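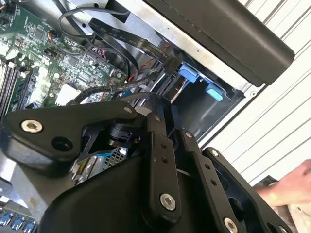

So we've had the Vorneo on the refurb bench since December, and people keep asking me whether it's worth the bother. Short answer: mostly yes. Longer answer, get a coffee.

Our shop takes old office desktops, strips what can't be sold and gets the rest ready for a second life. Before the arm came I opened, emptied and closed every tower by hand, and by two in the afternoon my thumbs were finished. Drive bays are the worst of it. You squeeze the plastic tabs, you wiggle, you scrape a knuckle on the sheet metal, and then you do it again on the next one.

First the good stuff. The gripper is way tougher than I figured. It's all black plates and links with pivots, and the bolts are right out in the open where you can get a hex key on them (thank you, whoever designed that!). Renu Tripathi did our setup and had the first routine running before lunch. We've put 1268 towers across that bench so far, and I've had to call support 2 times, once for something that was totally my fault.

Now the gripes. Cables! A drive cage is easy to find, it stays put, but a bundle of black cables lies differently in every case that comes in. I still go in first and tuck things out of the way, and I keep a hand close while the arm is working in tight spots. The manual makes it sound like you can wander off. You can't, at least not with the mix of machines we get. It's also no good at guessing when a ribbon cable is stuck, so those are mine too.

What it changed for us is the bigger thing, I guess. I was pretty grumpy when Caroline Gachanja told us it was coming, because I did the math on four bench people and one robot like anybody would. All four of us are still here. Gaëtan Roussel moved over to testing memory, and he loves it. I do more looking and deciding now and a lot less pulling, and my thumbs are happy. The part I miss is the talking - you used to chat across the bench all day, and now one of us is always watching the arm.

Training took me 21 hours, all paid, and I'd ask for that in writing if your boss is thinking of buying one. Ask who gets to hit stop, too. Here it's anybody, no questions, and I wouldn't work next to it otherwise.

Four stars from me. I'd give it the fifth if they sort out the cables.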